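Nanitz House Shared Kitchen
Minutes of the residents' kitchen meeting, 2018-08-23

Present: Vsevolod Bondarchuk (chair), Tymofii Stelmakh (minutes), Sera, Aria, Mr Demirtaş from the second floor, and both flats from the top landing, who left after item 4 to see to a bath.

Apologies: none received. Several absences.

1. Minutes of the June meeting

Agreed, with one correction. Mr Demirtaş did not "storm out" in June. He left at normal walking speed. The minute-taker has amended the record and would like it noted that the door was loud on its own account.

2. Matters arising

The fridge shelf labels have been replaced. The old ones had faded to the point where the top shelf belonged to "S" and three people were claiming it.

The tea towel rota was tried for 25 days and then stopped. Sera said it had been going well until her turn, when she was in Leeds. It was agreed to call this a pause.

The dripping tap still drips. Vsevolod has rung the landlord twice and been told that the matter is with the contractor. He will ring the contractor if anyone can find out who that is.

3. Worktops

Long item. The chair asked that the white table be kept clear apart from whatever is being used on it at the time. At the last count of grievances it was holding a bicycle pump, post for people who moved out under a previous government, and a casserole dish with a lid from a different casserole dish.

Aria asked whether a fruit bowl counted as clutter. Discussion. Mr Demirtaş felt that a fruit bowl was furniture. Sera felt that it depended on the fruit, and mentioned the pears. The chair ruled that a bowl may stay if its contents are younger than the month.

Agreed: post goes on the hall shelf, the pump goes back to its bicycle, and the casserole dish has until the next meeting to be claimed.

4. Chopping boards

The old wooden board has been retired after it split along the middle. Tymofii offered to glue it and was thanked and discouraged.

Aria has bought a plastic one out of the kitty, with a deer printed on it. Mr Demirtaş asked whether plain ones had been available. Aria said they had, and that they were dull. It has a proper handle hole and a grey rim, and everyone who has used it finds it perfectly good, though Vsevolod said he does not enjoy chopping onions on something that is looking at him. He was advised to start from the legs.

The board is for fruit, vegetables and bread. Raw meat goes on the red board, which lives under the sink and should come back to live there after being washed. There was a short silence at "after being washed".

Sera raised the matter of bananas, which she considers do not need a board at all, being supplied in their own wrapping. Aria slices hers for porridge and does not intend to stop.

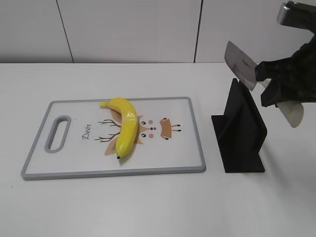
The chair observed that the meeting had now spent longer on bananas than on the gas bill and proposed moving on. Carried, one abstention (Aria).

5. Knives

The knife drawer came up again. Mr Demirtaş met the bread knife unexpectedly while looking for a teaspoon and showed the plaster. It was agreed that sharp knives will no longer go in the drawer under any circumstances, including being in a hurry.

The black holder stays out on the table, to the right of the board. Knives go into it point first, clean and dry. Tymofii asked what happens to the ones that won't fit. Sera said that we own too many knives for people who mostly eat toast, and offered to sort through them. Surplus knives to be wrapped in newspaper and labelled before going anywhere.

The big knife with the broad blade is now so popular that it is never in its place. Vsevolod reminded all present that it is a shared knife and that the second floor is not a place where shared knives are kept. Mr Demirtaş said he had brought it back. The chair thanked him and said he had been speaking generally.

A sharpening steel was suggested. The hardware shop on the corner will sharpen a knife while you wait, so this was left.

6. Kitty

The kitty stands at £95, following the purchase of the board, washing-up liquid and bin bags. Contributions remain at £20 per flat per quarter. Two flats are behind. They know who they are, and as of this meeting so does everyone else.

Aria had obtained a quote for refitting the kitchen, which came to more than £3,000. The quote was passed round in silence and returned to its envelope. It was agreed to paint the cupboard doors ourselves. Colour to be discussed next time, with a limit of ten minutes.

7. Any other business

Sera asked that whoever is labelling their milk "NOT MILK" should stop, as it has fooled no one and the carton is see-through.

Tymofii asked to be relieved of the minutes. Noted in the minutes.

8. Actions

Vsevolod – tap, landlord, contractor if one exists
Sera – sort the knives
Aria – paint charts, sensible ones
Mr Demirtaş – hall shelf, and the bicycle pump, which is his
Tymofii – type this up

Next meeting when the paint charts arrive. Bring your own mug.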